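Home About Episodes Gear Notes Contact

Search this blog Search

What I learned from my first season on community radio 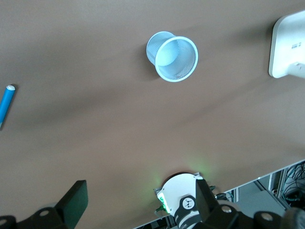

So the season wrapped up on Saturday and I've been meaning to write it all down before I forget how green I was at the start. When I put my hand up for a slot at the station I'd listened to radio my whole life and had never once thought about how it got made. I figured you talked, you played a song, you talked again. Ha.

Gronura FM is a little station. It lives upstairs over a tile shop, it covers our valley and a bit of the coast if the weather's kind, and the program guide is still a photocopied sheet in the stairwell. My show is called The Long Way Home, it goes out at six in the evening, and it's an hour of local stories with a few records in between. I started in July with no training apart from two evenings with Seema Rawat, who's done the breakfast shift there for years and who taught me pretty much everything I know about a mixing desk.

Seema's first lesson was about breathing. I was gulping air before every sentence like I was about to go under a wave, and you could hear every gulp. She had me read the same weather report over and over, a bit further off the mic each time and turned slightly to the side, until I sounded like a person. I've still got the recording of my first go and I will not be posting it here, so don't ask.

The second lesson was to write less. My script for the first show was 3,000 words long! I'd planned every link down to the jokes. I got through maybe a third of it before the news came in over the top of me, mid-sentence, and that was that. These days I take in a single sheet with names, track times and the first line of each link, and I make up the rest. I ramble more but people tell me they like it better, and my mum has stopped saying I sound like I'm reading out a parking fine.

Interviews were the bit I was most scared of and they've ended up my favourite. My first guest was Vivek Garg, who used to run the picture theatre in Bususia before it closed, and I had a page of questions for him that I'd fussed over all week. I asked the first one and he talked for eleven minutes about rewinding film. It was wonderful, and I nearly wrecked it by trying to drag him back to question two. I could hear myself doing it on the playback. There's a lovely pause where he's clearly about to say something more about his projectionist, and in I come with "and what about the popcorn?" I still cringe.

What I do now is leave the gap. Three seconds of quiet feels like an hour when you're sitting in it, but it goes past in no time on air, and that's usually when the good stuff comes out. (Not too long, mind you. The station has a silence alarm, and I've set it off. It rings through to the manager's phone and he was at his daughter's netball game.)

Now, gear. A few of you have asked what I use at home for recording the interviews I can't do in the studio, and it's nothing flash. I have a second-hand Arai microphone that cost me 369 dollars including the stand, which was more than I'd wanted to spend, and I edit in Clidex on my old laptop. Clidex is fine. It crashes if I have more than a handful of tracks open and the fade tool has a mind of its own, but I know where everything is and I can't face learning another one. The biggest improvement I made at home didn't come from a shop anyway, it was hanging a doona over the wardrobe doors and recording facing into it. My spare room used to sound like a public toilet and now it sounds like a room.

Oh, and headphones! Wear them for the whole interview. I did a lovely long chat with a beekeeper out on her verandah and didn't bother putting mine on, and when I got home there was a hum under the entire thing from a bar fridge behind us. I rescued about half of it, and the rest I had to let go, including a really good story about a swarm in a letterbox.

As for who's listening, it's hard to say. The station reckons roughly 400 people have a program on in our timeslot, though that comes from a phone survey that was done before I got there, so I take it with a grain of salt. What I can tell you is that I get texts. Somebody named Dot texts every single week to tell me the record was too loud compared to my voice, and she was right every time until I finally sat down and sorted out my levels. Then she texted to say the record was too quiet. I've got it somewhere in the middle now and haven't heard from her in a fortnight, and I'm a bit worried.

Next season I'd like to get out of the studio more. I want to do a whole show on the ferry if they'll let me, with the engine going underneath and the deckhands yelling, and Seema thinks the sound will be awful but has offered to lend me her windshield. I'd also like to do something on the old dance halls, so if you or your nan ever went to one between here and Bususia, please leave me a comment. I'll come to you, and I'll bring the cake.

Subscribe by email to get new posts in your inbox. You can unsubscribe at any time.

This site uses cookies. By continuing to browse you agree to our use of cookies. Accept Learn more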